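Search this guide Enter keyword Go
Filed under: Bedroom > Duvets & Covers > Everyday Use
19 Nov 2024 | by Grethe Lauritsen

4. Making the bed with your Wernberg duvet

This is my favorite section of the guide! A big duvet can feel like wrestling a cloud the first few mornings, but you'll soon have a rhythm, and it's a lovely way to start the day.

4.1 Before you start

1. Take the pillows off and put them on a clean chair.
2. Grab the duvet by the two foot corners and pull it toward you until the filling loosens up. Big soft humps are fine at this stage, and so is an edge that billows over the side.

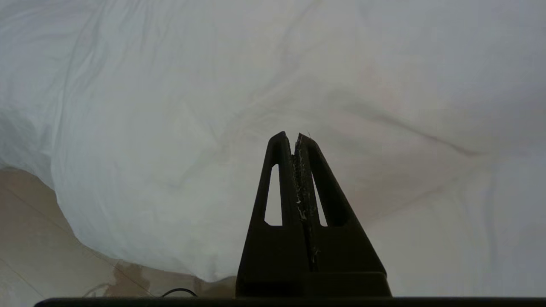
3. Run your palm over the bottom sheet from the head down. Retuck any corner that has worked free.

Note: If the filling has bunched inside the cover, undo the buttons, hold the top corners through the fabric and give it a good long shake. (See 3.2 for the corner ties.)

4.2 Spreading and folding

4. Stand at the foot of the bed and throw the duvet up and away from you. Let it come down by itself, there's plenty of air in there!
5. Check the overhang. Both long sides should drop the same amount, and the foot can hang a little lower.
6. Turn the top edge back 13 inches for a fold at the head end.

CAUTION: Keep the duvet clear of heaters and bedside lamps while you shake it out.

Heiðrún Arnardóttir, who tested the Kodham cover with us last March, leaves hers turned back for 30 minutes before step 4, and I've started doing the same. 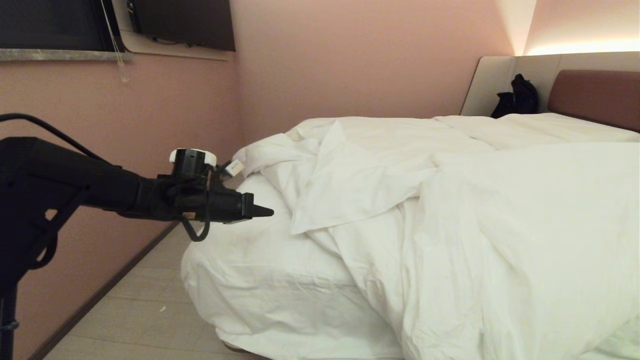
7. Put the pillows back against the headboard, open ends facing the wall.
8. Smooth from the middle outward with flat hands. Stop while it still looks puffy. A few creases are part of the charm of washed cotton, so please don't iron the whole thing unless you really enjoy ironing.

Note: The Guérin cover is cut longer. Fold it back twice at step 6.

4.3 Weekly care

9. Rotate the duvet head to foot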